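Home Base Forum > Routines and Planning > Dropping the family planner for one shared list?

calliope_d
Hi everyone! I've been reading here since June and finally made an account, so please be gentle with me. For years I ran our house out of a big paper planner, and this summer I just stopped opening it. There were five of us in it, everything got written twice, and by the middle of the week it was all arrows and cross-outs. So now I'm trying one running list for the whole household, on paper, on the fridge, and anybody who walks by can add to it or take something off. My husband Chang-ho Ban (he says I may use his full name since he wants credit) came up with the rule that if something sits there for two weeks, we either do it that day or strike it. It felt very rude to strike "sort the linen closet," but I did it, and I slept fine!

What I'd love to know is whether anyone has kept a single list going longer than a season, and what you do about things with an actual date on them, like the dentist. Those get lost in among the "buy lightbulbs" lines, and I already missed one cleaning.

Posted August 26, 2020

mossy_porch
Welcome, calliope! We've done one list for going on four years, and I wouldn't go back. Dated things go on a plain wall calendar next to it, and nothing else is allowed on the calendar. No chores, no dinners, no "call Grandma." If you let chores on there, you'll have a planner again by Thanksgiving, I promise you, because that is what happened to us the first time.

The other thing that helped was giving the finished lists somewhere to go. I keep the old sheets for a year, so when somebody swears we had the furnace looked at, I can go and check. They live in a tub in the hall cupboard.
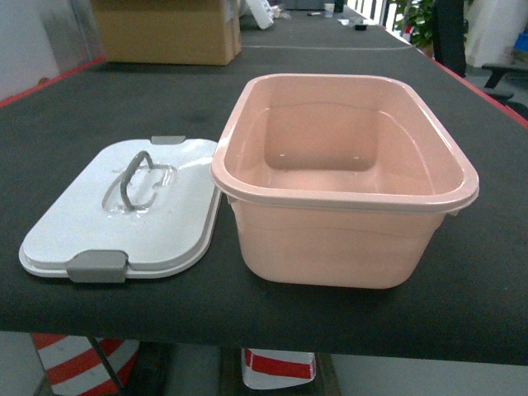

Pink tub, lid off

I don't sort them or anything, they go in on top of each other and that's good enough for how seldom I look.

Rowlands_Mom
I'm going to disagree a little, with love. One list worked beautifully for us while the kids were small and I was the only one writing on it. Once there were teenagers adding things, it got so long that I counted it one evening (I was in a mood) and we had 96 items. Ninety-six! A good half of them were not chores at all, they were wishes. "Get a dog" was on there in three different handwritings.

So we went back to a page per person, and I look at my page and my page only. It's a bit more writing, but I don't start the day feeling like I'm behind on everybody else's life.
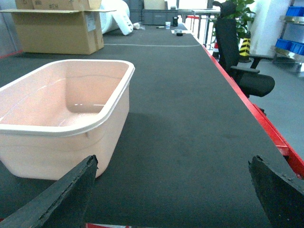

Pink tub again, on the left half of the table

calliope_d
Oh, that is exactly the worry. Ours has "trampoline" on it right now. Do the wishes get their own page, or do you just cross them out when no one's looking?

Rowlands_Mom
They get their own page! It hangs inside the pantry door, and at birthdays it's very handy.

Leonilde Rebelo
I hope it's all right for an old-timer to chime in. I've tried just about everything, including the Plestidix app, which my daughter put on my phone and which sent me so many reminders that I started ignoring the phone altogether, and then missed her calls. I also did the Praster binder with the tabs. Lovely binder, and I filled it out for eleven days.

What stuck was making the list shorter than I wanted it to be. I use an index card, front side only, and when the card is full I have to finish something before I can write down anything new. My late husband thought this was a silly way to run a house, and we argued about it for years – he liked to see the whole month laid out. We simply each kept our own and compared at breakfast. I bought a pack of 300 cards and I'm not through it yet, so it isn't a costly habit either.
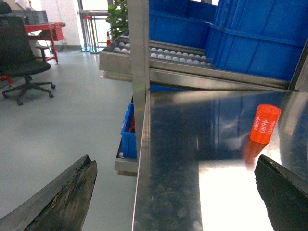 Steel tabletop with an orange-red cylinder

mossy_porch
Leonilde, I love the card idea, but where do you put the things you can't fit? I'd be lying awake reciting them.

Leonilde Rebelo
I let them go, dear. The important ones come back around by themselves, usually while I'm rinsing a cup.

otos_person
I don't think that would fly at our house. I have a son with a lot of appointments and a cat (Oto) on two medicines, and if I "let it go" somebody misses a pill.

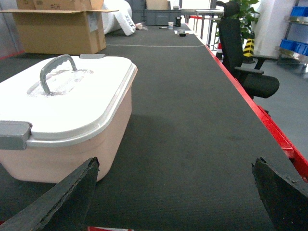 So for us the calendar does come first, and the list is just whatever fits in the leftover spots. I do think people get a bit starry-eyed about doing less. Some families have a lot that has to be done, and writing it all down is what lets me sit still in the evening.

Leonilde Rebelo
That's a very fair point, and I was speaking as a woman who lives alone now. Medicines go on the wall at my house too.

calliope_d
Thank you all so much, this is more help than I expected! I'm buying a wall calendar tomorrow for the dated things, and "trampoline" is moving to the pantry door. I might try the index card just for myself and leave the big list for everyone else. Chang-ho would like it known that he still thinks two weeks is plenty.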